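Why I'm learning to sew at this age

My grandmother could turn a collar, put in a zipper, and take up a pair of pants while holding a full conversation about the neighbors. I got none of it. When she died I got the button tin and the good scissors, and for years I used the scissors on wrapping paper (sorry, Grandma). Then in September I ripped the pocket of my favorite coat on a door handle and was quoted more to fix it than I paid for the coat. So I signed up for the beginner class at the Brondgate library, 7 weeks of evenings, bring your own thread.

I want to write down how it's going while I still remember how lost I was, because everyone I ask for help says "oh, you just ease it in" and I want to scream. Ease WHAT in?

The class is taught by Silvana Brito, who used to do alterations for a bridal shop in Drutitz and has hemmed more satin than I have seen in my life. Her first lesson had no sewing in it. We ironed. A whole evening of ironing! She had us press folds into scrap cotton until they were all the same depth, and I went home grumpy about it and then pressed every dish towel in the house. I get it now. If the fold is right, the stitching more or less looks after itself, and if the fold is wrong you are going to be picking out stitches at eleven at night with a bad lamp.

Second week was hand stitches. Running stitch, backstitch, whipstitch, and the one I love, ladder stitch, where you go back and forth between the two folded edges and leave it all looking like a tiny ladder, and then you pull and the whole thing zips shut and the thread disappears. I made everyone at work look at it. Mwanaisha said it was like watching somebody get excited about a stapler.

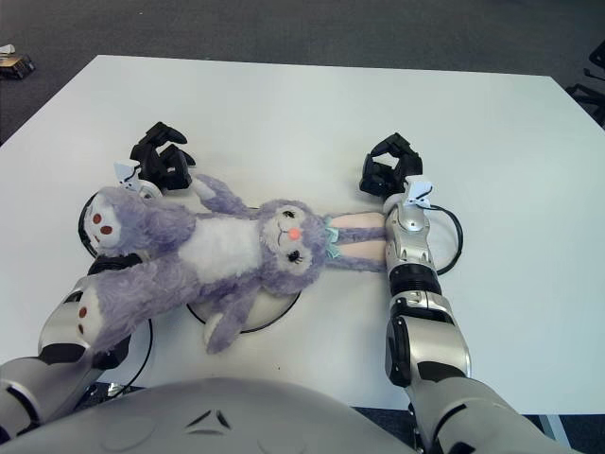 The machine and I are still not friends. I bought it secondhand, an Onomico, 78 dollars with the pedal and a bag of mystery feet, and it has two moods, which are asleep and furious. I spent a full weekend thinking the tension was broken when I had threaded it with the presser foot down. (Foot UP when you thread. Write it on your hand.) I can do a straight seam on cotton now and a fairly straight one on denim, but fuzzy fabric defeats me completely. The fluff creeps, it hides your pins, it gets caught in the seam and you have to tease it out with a needle. I look at a plush bunny like that lavender one, with the pink lining set so flat inside those long ears, and all I can think about is somebody having to turn the ears right side out. Silvana says plush is a second-year problem and I should go make a tote bag.

So I made a tote bag. Then another one, because the first had one handle longer than the other and hung off my shoulder like it was trying to leave. The second one is fine! I've carried library books in it, and potatoes. The lining is from a tablecloth my aunt brought back from Bragança, and the stain is on the inside where only I know about it. Well, now you know too.

A few things I wish I'd had from the start. Decent pins, the long kind with the glass heads that don't melt under the iron. A fresh needle in the machine, since the one it came with had probably been in there since the nineties. And a seam ripper you like the feel of, as you'll be spending a lot of time together. I would skip the giant thread assortment. I bought one with every color in the rainbow and it snaps if you look at it, and I have used only the gray anyway.

The coat pocket, in case you were wondering, is still ripped. I keep saying I'll get to it when I'm good enough, and Maiara from class pointed out that it's a four-inch tear and I have now sewn two whole bags. She has a point. It's on the back of the chair next to me while I type this, with a pin in it, so technically it's in progress.

Next week is zippers. I bought three in case I ruin two.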